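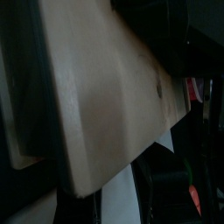
Wood Finisher and Board Maker, full time
Venisel Woodworks, Grirnbridge

Venisel makes cutting boards, serving boards and plain wooden shelves for kitchen stores and restaurants. We are hiring two people for the finishing room at our Grirnbridge shop. The jobs start in May.

What the work is

Most of the day is spent sanding, rounding corners, easing edges and oiling. You will take boards from the planer, check both faces, mark anything that needs filling and send the rest on to sanding. We use a lot of pale wood and we keep small knots when they are sound. A loose knot gets filled or the board goes in the seconds rack. You will learn where we draw that line in the first couple of weeks, and it is fine to ask.

We also take in used boards for resurfacing. Most come from the Dovhaniuk bakery and a few restaurants near it. They arrive with worn corners, knife marks and sometimes a bow. You will flatten them, sand them back, redo the edges and write up a short card for each one so the customer knows what was done.

Other duties:
Sorting lumber by width and color when deliveries come in
Changing belts and discs on the sanders
Wrapping and boxing finished orders
Sweeping up and emptying the dust bags at the end of the shift

What we are looking for

Some experience with hand or power sanding. It can be from a job, a class or your own garage.
Able to lift 50 pounds and stand for most of a shift.
Able to read a tape measure and a cut list.
Careful with edges. Customers run their hands along them before they look at anything else.

You do not need a certificate. If you have used a drum sander or a router table, please say so in your application. If you are allergic to tree nuts, note that one of our finishing oils contains walnut oil.

Hours and pay

The shift is 7:00 a.m. to 3:30 p.m. with a half hour for lunch. Pay is hourly and depends on experience, with a review after 6 months. We supply gloves, ear protection, dust masks and aprons. Bring your own closed shoes. Parking is free behind the building, and the Clurkitz bus stops across the road.

How to apply

Send a resume or a short letter to the shop at 269 Clurkitz Road, Grirnbridge, or drop it off at the front counter before 3:00 p.m. Include a phone number and the best time to call. Photos of things you have made are welcome but not required.

We will ask you to come in for a paid trial of 2 hours, where you will sand and oil one board from start to finish. Wear clothes you don't mind getting dusty.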